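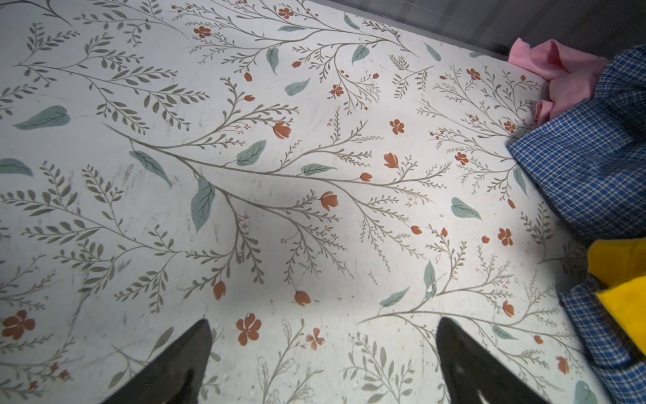
Minhas Household Water Survey: progress to 23 April 2023

Field collection for the second round closed on schedule. The database holds 3,009 meter readings from 943 households in the Betik and Welik supply areas. Readings were entered twice by separate staff and mismatches returned to the field for a repeat visit.

Coverage in Welik is lower than planned. The upper streets were without supply for part of January, and readings taken in that period have been flagged and left out of the consumption estimates. We propose to extend collection there by 2 weeks, at no change to the overall budget.

Replacement of faulty meters continues. The Provel units ordered in the first round have been delivered and 45 are installed. The remainder will go in when the isolation valves have been checked.
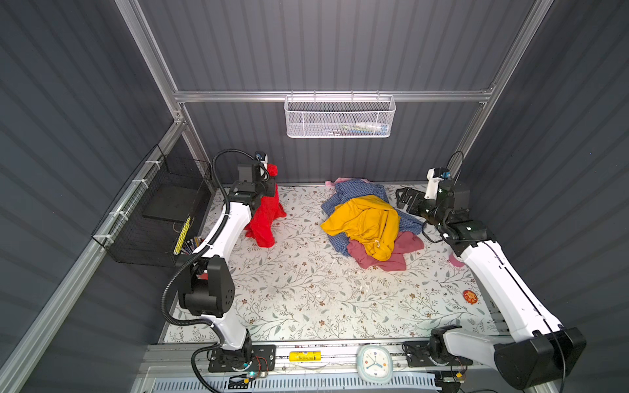 Haris Siddiqui asked whether leaving out the January readings would bias the Welik figures downwards, given that households tend to store more once supply returns. The point is accepted. Estimates will be run with and without the flagged readings and both sets reported.

Spending is within the agreed limits on all lines except transport. A revised transport forecast is attached as Annex B.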